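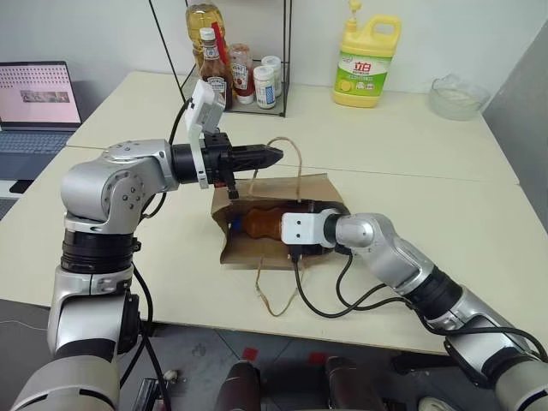 Efthymia Tsoukalas wants to know why a paper bag can carry a big bottle of juice all the way home and then fall apart the minute it gets wet. She also wants to know if the handles are "just rolled-up paper or what," and whether you should put a bottle in standing up or lying down. She sent me all three questions in one go, with four question marks on the last one.

Great questions, Efthymia! I have been a paper bag fan since I was little (I used to wear them on my head), so let's get into it.

What is a brown paper bag made of?

Trees, mostly. Wood is full of tiny threads called fibers. They're like very, very short hairs, so thin you can't really see just one of them without a magnifying glass. At a paper mill, people chop wood into chips and cook the chips with water and chemicals until they turn into a mush called pulp. It looks a bit like oatmeal. Don't eat it.

The pulp gets spread out flat on a moving screen, the water drains away, and then the mush goes between big rollers that squeeze it and dry it. What comes out at the far end is one enormously long sheet of paper.

The brown kind is called kraft paper. Kraft is a German word that means "strength," and I think that's a pretty great name for something you carry potatoes in. It's brown because wood has brownish stuff in it and the paper hasn't been bleached to make it white.

Try this one right now. Take a piece of an old brown bag (ask first!) and tear it slowly. Look along the torn edge. See the fuzz? Those are the fibers sticking out. In strong paper they're long and all tangled up together, like hair that hasn't been brushed in a week, and that tangle is what makes it so hard to pull apart.

Why does water wreck it?

Okay, so the fibers are tangled, but they're also stuck to each other. When the paper dries at the mill, the fibers grab on to their neighbors all by themselves. Get the paper wet and water sneaks in between the fibers and makes them let go. Now you've got a lot of loose little threads that slide past each other, and out goes your juice.

I learned this the hard way in January. I'd walked to Granero, the corner store near my apartment, and bought milk, a bag of frozen peas and six oranges. It was snowing the wet kind of snow. I set the bag down in a slushy puddle while I looked for my keys, and when I picked it up again the bottom stayed on the sidewalk! The oranges rolled down the hill. I got five back.

Here's the sneaky part, though. It doesn't have to rain. Cold things can do it too. When a cold bottle comes out of the fridge into warm air, tiny drops of water show up on the outside. The bottle isn't leaking. The water comes out of the air and settles on the cold bottle, and that's called condensation. You've seen it on a glass of lemonade in summer. If the bottle is sitting in a paper bag, the paper soaks up those drops. A quick walk home is usually fine. Leaving it in the bag all afternoon is asking for trouble.

Are the handles just rolled-up paper?

A lot of them are, yes! The round, ropey kind is called a twisted handle. A machine takes a strip of paper and twists it tightly until it turns into a cord.

You wouldn't think paper could make rope, so let's test it. Cut a strip of brown paper as long as your arm and as wide as your hand. Hold one end, have a friend hold the other, and pull gently until it rips. Now cut another strip the same size, and twist it and twist it until it looks like a string. Pull again. Much harder to break, right?

Twisting squashes all the fibers close together, so when you pull, they press on each other and rub instead of slipping. (That rubbing is called friction.) It also tucks the edges away. Paper likes to start ripping at an edge, so if there's no loose edge to start from, the rip has a tougher time getting going.

The ends of the handle are usually glued to the inside of the bag underneath a little patch of extra paper. Go look! The patch spreads the pull over a bigger area. Without it, all the weight of your groceries would tug on two small spots and the handle could pop right off.

How does it stand up all by itself?

For a long time, lots of paper bags were shaped like envelopes. Pointy or skinny at the bottom, no good for standing on a counter. Then in the 1800s inventors built machines that could fold and glue a flat bottom, and grocery bags got a whole lot more useful.

If you want to see how it's done, carefully peel open the bottom of an old bag. You'll find flaps folded over each other and stuck down with glue, a bit like wrapping the end of a present. The bottom gets more than one layer of paper, and that's good news because that's where the weight is.

The sides have a long crease running down the middle so the bag can fold flat. That crease has a fun name, a gusset. Say it out loud. Gusset!

My niece and I did some math about why folding flat matters. We were helping to set up the bag table for the Skokum street fair, and we had 2000 paper bags to hand out. Guess how many boxes they came in. Ten! That's 200 bags in every box. If those bags had come already opened and puffed up, we'd have needed a truck. We opened 40 of them to get ready and there was already no place to put our elbows.

Standing up or lying down?

Now for the question with the four question marks.

If the bottle fits, stand it up. The cap is at the top, so if it isn't screwed on all the way, the drink stays inside the bottle where it belongs. The heavy part is down on the bottom of the bag, where the paper has extra layers. And the weight is in the middle, so the bag hangs straight.

Lay a bottle down and a few things change. The drink is now touching the cap, and a loose cap will drip. A round bottle can roll, too. Every time you swing the bag it bumps into one side, then the other, and paper doesn't love being bumped.

But sometimes lying down makes sense! A tall bottle in a short bag makes the whole thing tippy. If you've ever tried to stand a broom in a shoebox, you know what I mean. With a tall one I check that the cap is tight, lay it flat along the bottom, and put something soft on each side so it can't roll. Bread rolls are good for this (ha). So is a sweater.

One more thing about heavy stuff. Put it in first. I know you want to put the cookies in first because you're thinking about the cookies. Resist! Bottles and cans go on the bottom, then boxes, then squishy things like bananas and bread on top.

And if the bag is really heavy, keep one hand underneath. Handles are strong but they aren't magic.

What should I do with it afterward?

Use it again! A dry bag in good shape can make lots of trips. Fold it along its old creases, and it'll go flat much more easily than if you make new ones. I keep mine between the fridge and the wall. My mom used to keep hers inside another bag, and that bag was inside another bag.

You can also:

Cut one open and use the plain side as drawing paper. Crayons look amazing on brown.

Make a book cover. Mine is on my beat-up copy of Flimora the Moth, and it's lasted longer than the real cover did.

Put unripe pears in one and fold the top over. Fruit gives off a gas called ethylene that helps it ripen, and the bag holds some of that gas close to the fruit. Check them every day, though. I forgot mine once and, well, soup.

Make a puppet. You want a small lunch bag for this one, and the folded bottom flap is the mouth.

When a bag is too worn out, clean paper can usually go in the recycling. At the mill it gets mixed with water (remember how water makes the fibers let go?) and turns back into pulp, and the pulp turns back into paper. The fibers get a little shorter each time around, so mills often mix in some new ones to keep the paper strong. If your bag is greasy from french fries, ask a grown-up what the rule is where you live.

A test to try at home

Ask a grown-up before you start, and do this one outdoors or over the bathtub.

You'll need two paper bags the same size, a spray bottle of water, and a pile of things that won't break. I used canned beans from Christodoulou, but potatoes are fine.

Leave the first bag dry. Spray the bottom of the second one until it turns dark, then wait while you sing one whole song. Now put one can in each bag and lift them a tiny bit off the ground. Keep your toes out of the way! Add another can to each one and lift again. Keep going until a bag gives up, and write down how many cans it held.

Then look at where it broke. Did the paper rip across the middle, or did the glue come unstuck at a fold? Mine split right along the bottom fold. Efthymia, if yours breaks somewhere else, write back and tell me. I'd love to know what you used for weights, too.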